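Korari busca participantes para un estudio sobre hábitos de higiene dental en casa

Publicado en: Convocatorias abiertas
Inscripción: hasta finales de octubre

Korari es un pequeño estudio de investigación de usuarios. En este momento preparamos un trabajo sobre la manera en que las personas adultas cuidan sus dientes en la vida diaria: a qué hora, con cuáles productos, en cuánto tiempo, y qué cosas abandonan después de unas semanas. El proyecto se llama Sorkitz y lo dirige Callum Kershaw.

Me permito aclarar una cosa desde el comienzo: no es un estudio médico. No vamos a examinar su boca ni a darle un diagnóstico. Nos interesa su costumbre, también si es una costumbre mala. Las personas que se cepillan una sola vez al día son igual de bienvenidas que las otras.

A quién buscamos

Buscamos 60 personas que cumplan lo siguiente:
– tener 18 años o más
– vivir en la ciudad o poder llegar a nuestra oficina por su cuenta
– usar cepillo manual (los usuarios de cepillo eléctrico serán invitados a una segunda fase)
– hablar español con comodidad, no es necesario que sea su lengua materna
– no trabajar en odontología ni en la venta de productos dentales

Tenemos especial interés en personas que trabajan en turnos de noche, porque en el estudio anterior participaron muy pocas.

En qué consiste

La participación dura 14 días. Cada noche usted escribe una nota corta en un cuaderno que le entregamos nosotros. No hace falta escribir bonito, dos o tres líneas son suficientes. Si un día se olvida, por favor deje la página en blanco y no la rellene al día siguiente de memoria.

Al principio y al final hay una entrevista en nuestra oficina, en el edificio Jibrin, segunda planta. Cada entrevista toma una hora. Se puede venir por la mañana a partir de las 9:00 o por la tarde hasta las 19:30. La conversación se graba solamente en audio y la grabación se borra cuando termina la transcripción.

Compensación

Al completar las dos entrevistas y entregar el cuaderno, cada participante recibe 200 euros por transferencia. Quien deja el estudio antes recibe una parte proporcional, sin tener que explicar el motivo. Los gastos de transporte público se pagan aparte, con el billete. 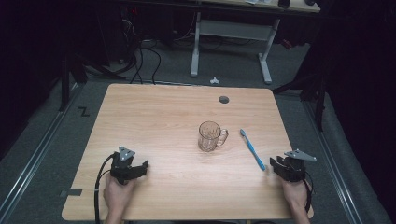
Cepillo y vaso sobre la mesa.

Cómo inscribirse

Rellene el formulario de nuestra página, en el apartado Participar. Las preguntas son pocas: edad, horario de trabajo, tipo de cepillo y un teléfono de contacto. Respondemos a todas las solicitudes, aunque la respuesta sea negativa – a veces tardamos una semana.

Los datos personales se guardan separados de los cuadernos y no se entregan a terceros. El informe final se publicará en el boletín Drendora sin nombres, y los participantes que lo deseen pueden recibir una copia en papel.

Para dudas sobre horarios o accesibilidad del edificio (hay ascensor, pero la puerta de entrada es pesada), pregunte por Callum Kershaw en recepción o escríbanos desde el mismo formulario.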